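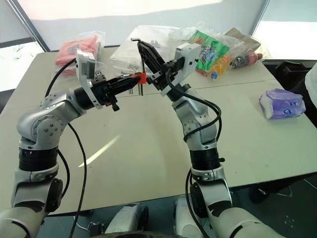
Gallerel Bench Notes and Recordings

Hi, and thanks for opening the readme first. I look after the two-arm bench at the Clekstead shop, where we pack and sort small parts, and this folder holds the recordings we made there plus my notes on what the bench has done to everybody's working day. The recordings are the tidy half.

What's in it

1000 recordings of two arms handling small parts on a tabletop: picking up, passing from one gripper to the other, setting down. 900 are in the main folder. The other 100 are in "holdout", so please don't train on those if you want to compare numbers with us.

Each recording has the camera video, the joint positions and a short text label. The labels were typed by whoever was on the bench at the time, so "red connector", "red part" and "the little red one" can all mean the same thing. I started cleaning them up and then stopped – people outside the shop told me they liked the variety.

Known problems

- Glare. The windows throw bright streaks across the table, and they move during the day.
- Clutter. The far side of the table collects bags, boxes and snacks, and we left it that way because that's how our tables look.
- Cables. They shift between sessions, and in some videos they pass in front of the part.
- 114 recordings have no label at all. They're listed in unlabeled.txt.

What changed for us

Before the bench, sorting meant a whole shift of pinching tiny parts with pins on them. My thumbs don't miss it! Now one person runs the bench and another checks the trays, and we swap at lunch. That swap was our idea. The first plan from Dasach, the office that runs our site, had one person watching the arms all day, and we tried it through April. It was miserable. Watching a machine is tiring in a way that doing the job never was, and you feel silly complaining about it.

We also talk less than we used to, with the two jobs at opposite ends of the room. I've asked to have the tray table moved closer and I'm still waiting.

Pay grades were left alone, though the checking job now needs training that the old job didn't, and I think that should count for something.

Using it

Start with the Danzer loader in the tools folder. Run it on the sample set of 200 recordings before you try the full thing, or you'll fill your disk like I did. Fixes to the labels are very welcome. Send them in as a plain text file with the recording number first on each line.

Last updated December 17, 2024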